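The long bench at Gourlay

By Consuelo Maldonado

You smell the cardboard before you see any of it. Gourlay has been putting things into boxes since 1867, first buttons and collar studs, then chess sets, and nowadays the sort of family games that come out after a big lunch and end in somebody's uncle going quiet. The building has been added to so many times that you go up three steps and down five simply to get from the front door to the kettle, and it was at the kettle that I met Glenys Pickering, who had already decided how I took my tea.

Glenys has worked on the long bench for most of her adult life. The bench is where small pieces get put into big boxes, and for years it was the whole of the job: a tray of counters to your left, the lid propped open in front of you, the radio going, and your hands doing the same little journey until dinner time. She was fast, and she is still rather proud of how fast. She also has a thumb that wakes her up at night, and when she tells you about the one she tells you about the other in the same breath.

When word got out last June that the firm was trying robot arms, she went home and worked out her pension on the back of an envelope. So did a good many others. Sixty-three people work at Gourlay, many of them related to one another, and a rumour gets from the loading bay to the print room in less time than it takes to walk it (I have walked it, and there's a dog in the way). Viorica Ristić, the works manager, held a meeting in the canteen that she now describes as the worst hour of her career. She had brought slides. She got through two of them before someone at the back asked which of them would be gone by Christmas, and she put the remote down and said she didn't have a list, and that she would put that in writing. She did, and it's still pinned up by the coat hooks with a ring of coffee on it.

What followed was slow, and a bit muddled, and I liked it all the better for that. The arms came from a small outfit called Stetano and were set up in the old sample room. For the first weeks they mostly dropped things. Jailson Toledo, who was four months into his first proper job, was asked to look after them on the grounds that he was young, a piece of reasoning he still finds funny, as he'd never touched one in his life. He learnt by sitting with Noreen Magsi, the Stetano engineer, and asking her why. Why did it go for the piece from that side? Why did it stop halfway? Noreen told me he wore her out, and that she'd have him on her own staff tomorrow.

But it was Glenys who changed the way things went. She'd wandered in on her break, I think hoping to see it fail, and watched an arm fuss over a counter, and said, "Well, you wouldn't pick it up like that, would you?" Noreen asked her how she would pick it up. Glenys showed her. Then she showed her again, slowly, and found that she couldn't say what her fingers were doing, only do it. She went home thinking about that. These days she spends 60 minutes of every shift in the sample room, at a better rate of pay that took some arguing for, and the rest of the time at the bench or checking finished boxes.

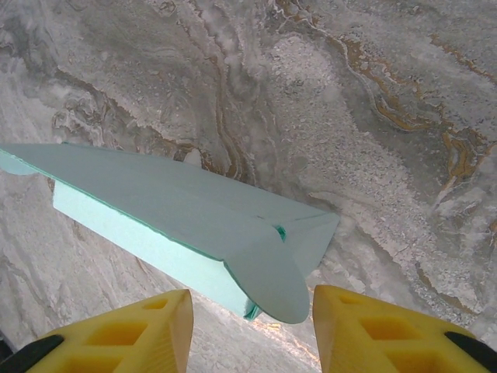
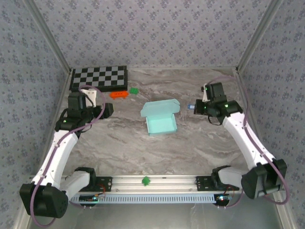

The pay is the part people bring up first, and they're right to, though what Glenys wanted to talk about was being asked. In all those years on the bench she couldn't remember anybody from upstairs wanting to know how she did a thing, and now she has opinions and they get written down. She has one about the walls, whose little dark flowers she calls "my nan's back bedroom", and a great many about where to put things. An open box standing midway between the two arms, like the mint-green one with its lid tipped back, suits her very well, as she always had her own box straight in front of her. The small coloured bits lying round it on the marbled top are the sort of thing she'll move with one finger, stand back from, and move again. Jailson has learnt to wait until she's finished.

I don't want to make it all sound rosier than it is. Two people on the bench took early retirement and one of them, I'm told, wasn't keen to go. The radio is off in the sample room and Glenys misses it. Some of the packers would sooner keep their hands on the boxes and be left in peace, and they said so to me over a plate of custard creams, quite cheerfully, with Viorica sitting right there. She nodded. She's promised that the bench stays for anyone who wants it while the present orders last, and she wouldn't be drawn on what comes after, however many ways I tried.

I asked Glenys whether she worried she was teaching the arms to do without her. She took her time over it and rinsed both our mugs. She said she'd trained eleven girls on that bench and every one of them could have done without her by the end, and she'd been to most of their weddings. Then the bell went for the afternoon and she walked me back up the five steps and down the three, and told me to mind the dog.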